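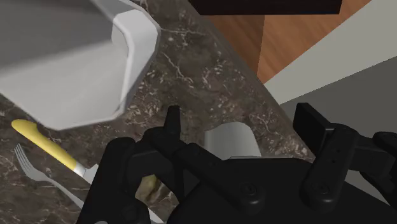

## «A praça voltou a ter barulho bom»

Rosalie Schwaiger fala depressa quando o assunto é a sessão de segunda-feira. A câmara municipal aprovou o novo horário da música ao vivo na Praça Darden, e ela, que dirige a associação Gemdale, ainda não parou de receber chamadas.

«Pedíamos isto desde julho! Juntámos 200 assinaturas, fomos a 3 reuniões, e finalmente ouviram-nos», conta. O regulamento permite concertos até à meia-noite às sextas, com aviso prévio de 60 dias – prazo que Rosalie acha comprido, mas aceita.

O vereador Remo Stöckli votou contra. «Gosto de música, só que também moro ali», disse-nos ao telefone, bem-disposto. Quer medições de ruído antes do primeiro concerto, e a associação já concordou.

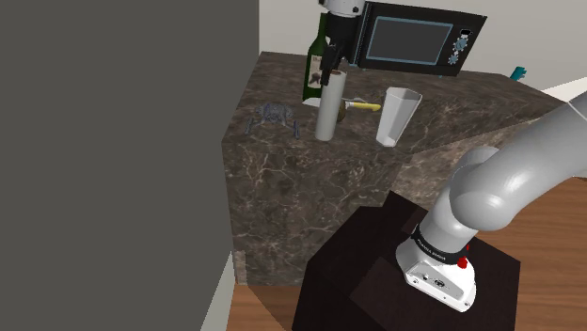
*Bancada de mármore castanho, com micro-ondas e rolo de papel.*

E quem toca primeiro? «A banda da Hanna Kravchuk, claro, que ensaia há meses!» A licença custou 3,595 euros e foi paga com rifas e jantares. Rosalie já pensa no coreto, que precisa de telhado novo – o pedido segue para a câmara na próxima semana.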